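How to set the watch order for a shared superhero universe in Plover

Plover sorts a film collection by release date unless told otherwise. For a franchise such as the Marvel films, where prequels and television series overlap, release order and story order differ, and the default list will place a 1940s origin story after films set seventy years later. The steps below create a second order and leave the first in place.

Before you start

You need a Plover library with the films already matched to their titles. Unmatched files are listed under Library > Unsorted and cannot be added to an order. The free tier allows up to 1000 items across all lists. An episode counts as one item, and a season counts as the number of episodes in it.

Step 1: Create the order

Open Lists and choose New order. Give it a name that says which sequence it holds, for example "Story order - films only". Set the type to Manual. The Automatic type reads the release year and will overwrite any changes at the next refresh.

Step 2: Add the films

Search for the franchise name and tick the films you want. Team films and solo films are returned together. Press Add to order. They arrive in release order, which is a good starting point and saves a lot of dragging.

Do not add short films yet. Plover files these as extras, and they attach to whichever film sits above them when they are added.

Step 3: Enter the story position

Each row has a Position field. Type a number and press Enter. Leave gaps between the numbers (10, 20, 30) so that a new release set between two older ones can be slotted in later.

For a film that covers more than one period, use the period in which most of the running time takes place. Flashbacks and framing scenes are ignored. A film that opens in 1995 and then moves to the present day belongs in the present day.

Step 4: Split a series around a film

Some series run on both sides of a film's events. Select the series, choose Split, and enter the last episode that comes before the film. Plover creates 2 blocks, which can then be positioned separately. Watched status is kept for both.

A split block cannot hold more than 200 episodes. Longer series have to be split again.

Step 5: Place the post-credits scenes

Post-credits scenes often take place later than the film they follow. Leave them where they are. Svenja Wyss, who keeps the Kasdale order that many Plover users import, marks them with a note on the row, and this works well: the note shows before playback and does not alter the sequence. 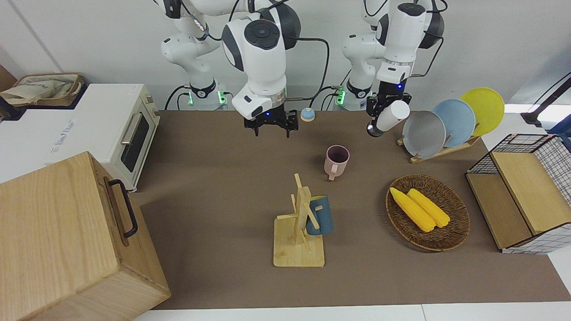

Two robot arms at a brown-covered tabletop.

Step 6: Export

Choose Export > Plain list. The file can be read by Brivex and by Ismail, though Ismail drops the notes column. Check the first and last rows after importing. If they are reversed, set Sort to Ascending and import again.

Known problems

Re-released films with added footage may appear twice. Delete the row with the later year.

Renaming a split block removes its link to the series. Undo restores it until the list is closed.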